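I finished the Gukov trail yesterday!! All 70 miles of it, and my legs are still humming.

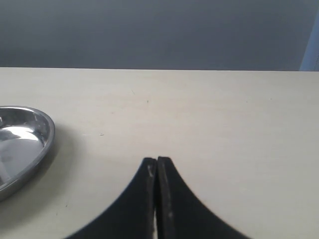 Maarten Aerts: did you do the Praltarel side too? The ridge in January is a different world

Yes! Praltarel was my favorite part (go early, the fog sits in the valley and you walk right above it).
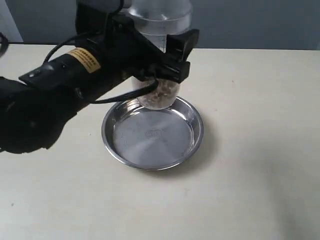

Clear plastic cup, cream tabletop

High point was 3,747 feet, with wind like you wouldn't believe. I ate two cheese rolls up there and sang.

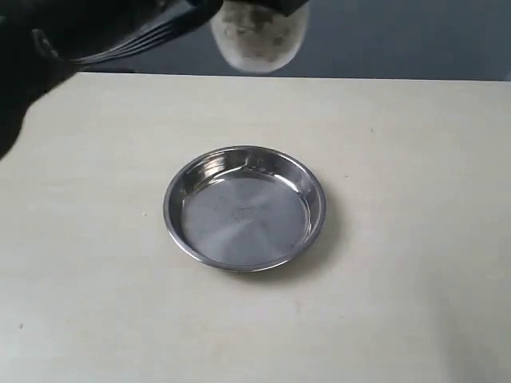

Steel dish, nothing in it yet

Slept at the Voß hut, 34 bunks and one very loud stove. Loved it. Next up is the Gorolus loop, who's in?

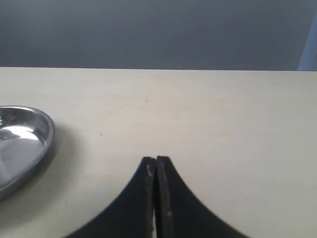 Dish on the far left, gray wall behind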